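3.2 Keeping three clocks and three maps in agreement

I promised in the last section to own up to how much of our software is bookkeeping, so let me get on with it. The policy network gets all the attention when we give talks (fair enough, it's the bit with the nice diagrams), but most of my July went on a program we call Sastry, which takes the raw recordings from the hand-held grippers and the head cameras and turns them into something a planner can learn from.

Each gripper has its own camera looking out past the fingers, and the demonstrator wears another one on the head. That gives us three streams per person, and none of them starts at the same moment. Our first version simply trusted the timestamps. It was a lovely short piece of code and I still miss it! The trouble was that the left and right hands drifted apart over a long take, so the policy learnt to close one hand a touch before the other had got there.

So Sastry now does two passes. The first lines the streams up in time, using the motion of the square markers on the grippers as seen from the head. The second works out where each hand is. Tracking from the gripper view alone is fine when there is plenty going on in the background, with ceiling beams and shelving and railings all giving the tracker something to hold on to, and it gets much shakier when somebody leans right over the gripper and takes up a good part of the picture. The head view is almost the opposite: it sees the markers well and the tabletop well, and it loses a hand as soon as one gripper passes behind the other.
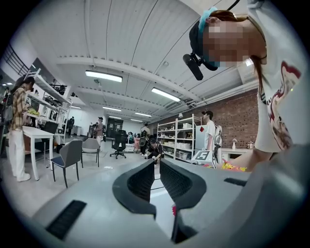
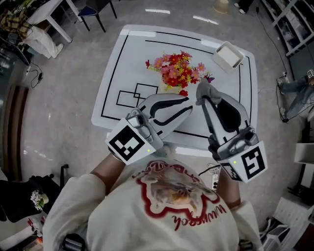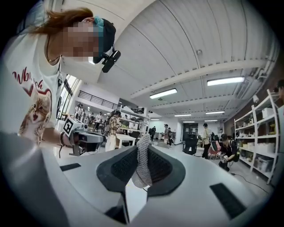

Figure 4. Left to right: gripper view, head view, gripper view.

You're throwing away the best part, wrote Nazareno Colombo in the margin of our draft, and I'd want to know why the head view only gets to correct the gripper view and never the other way round. When the marker is lost the two should be arguing as equals, and at the moment one of them is just told to be quiet.

I grumbled about that note for a day or so and then went and tried it. Sastry had been treating the head pose as the reference and bending everything else to fit, which is a silly thing to do with a head, because people nod, glance about and look at each other mid-task. We swapped the fixed reference for a joint optimisation over a sliding window of 50 samples, in which all three cameras are free to move and the marker sightings are simply extra constraints between them. If a sighting disagrees badly with both tracks it gets a low weight (we don't delete it, as we used to, and I'm a bit embarrassed that we ever did).

The change touched two modules and broke a third, the Ralanov exporter, which had quietly assumed that the head pose never changes once it has been written. We patched that by giving every pose a version number. It's ugly and it works, and if you use our code you'll need to ask for the latest version explicitly or you will get the old one.

On the Brollosen set, which is 758 demonstrations, takes that used to fail the alignment check now mostly pass it. The ones that still fail are nearly all cases where the marker is hidden and the gripper camera is looking at something plain for a long stretch. I don't have a good answer there. Dremance, our replay tool, at least flags them in the timeline now, so you can look at the curves and decide whether to keep the take. Section 3.3 deals with the gripper opening signal, which has its own separate way of going wrong.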